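Dec 3, 2019
By Etenesh Fikre

Changing the beds goes quicker when two people do it. We start at the window side, where the light is good.

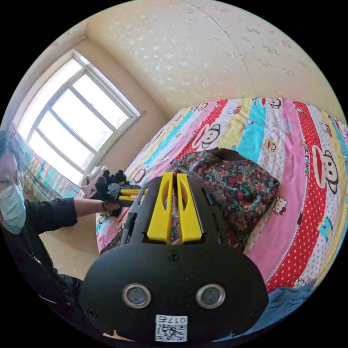

Gilwood House Linen Team

Please shake every quilt before you fold it. The printed ones, with the cartoon monkeys, should be folded with the pattern inside, so the colors stay bright.

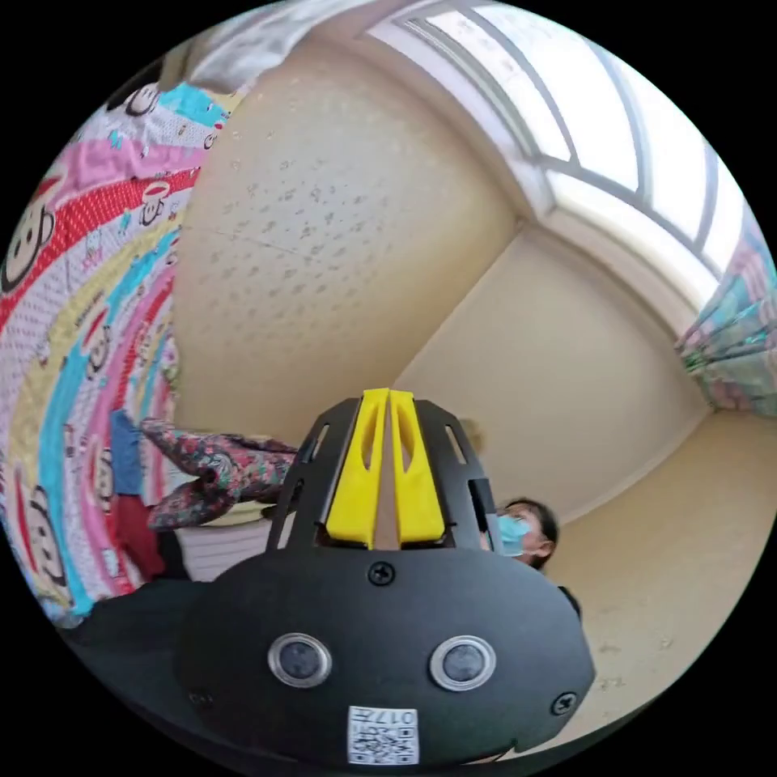 Plain quilts go on the lower shelf in the Lonari room. We have now 19 clean sets there, and more will come from Brirnham in July.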